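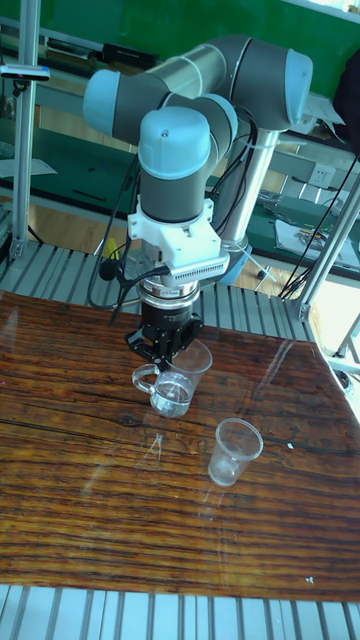 One visitor at the Kadcombe Open Day left a note in the guest book saying that the clear things are always the hard part, and that anybody can get a robot to pick up a red block. I copied that line down because it's a fair summary of what the day is about, and I've leaned on it for this article ever since.

We use cookies to remember your reading settings. By staying on this page you agree to our cookie notice.

Kadcombe Robotics Open Day

The Kadcombe Robotics Open Day is a public visiting day held each January at the Kadcombe workshops, where people can walk in off the street and watch robot arms handle ordinary household stuff. The most recent one was on Wednesday, January 21, 2026, and I was there from the doors opening until they started switching off the lights (my feet have not forgiven me). Attendance was given as 1,289, which was a lot more than the coffee stand had planned for!

Background

The open day grew out of a project called Worano, which is about getting arms to deal with glasses, cups and other tableware. Drorinberg, the firm behind the project, started letting neighbors in because people kept stopping at the windows anyway. Bastos came in later and pays for the printed guides and the shuttle from the station. I've been told the first open day was basically one arm and a plate of cookies, and I believe it.

Demonstrations

There were 4 demonstrations on the program this time, and you could see them in any order. The one I kept going back to was the clear tableware table. The setup is simple enough: a wooden table, an arm with a black gripper pointed straight down, a glass mug with some clear liquid in it, and a see-through plastic cup nearby. You stand there thinking, well, that's a mug, I could pick that up in my sleep. Then you try to say exactly where the rim is from where you're standing and you start to feel for the robot.

The trouble is that many depth cameras work by bouncing light off things, and light goes through a clear cup or skips off it sideways. So the robot may get the distance to the table behind the cup, or no reading at all. A shiny tabletop doesn't help either, as reflections can look like edges. The people at the table explained this over and over all day and never once sounded tired of it - I would have.

The grip is the second problem. A thin plastic cup gives when you squeeze it, a glass mug doesn't, and the two can look pretty much alike to a camera. Add some liquid and the arm has to keep the thing level too, so a fast swing to the side is out.

The other demonstrations were folding dish towels, sorting spoons from forks, and a drawer that visitors could shut on purpose to see how the arm reacted. Kids loved the drawer. I loved the drawer.

The Worano collection

Between visits the workshop records practice attempts for later study. The wall poster gave the size of the clear tableware set as 2,486 attempts, good and bad ones together. I asked if they throw the bad ones out and was told no, a missed grasp is kept and labeled like the rest. Some 2,000 of them are supposed to be shared with schools later on, though I couldn't get a month out of anyone.

Visiting

Entry is free and you don't need to book. Go early if you want to ask questions, as the tables get crowded after lunch. Bags have to be left at the front, and you stay behind the tape while an arm is moving. The shuttle runs from the station but the last one back leaves before closing, so check the board - I walked.

Comments (3)

Took my two girls and they talked about the drawer all the way home. Is the spoon sorting on every year or was that new?

You could mention that the side entrance has a ramp. The main one has steps and the sign is easy to miss.

I've been trying to get a hobby arm to find a drinking glass for months. Ended up putting tape around the rim, which works fine but feels like cheating.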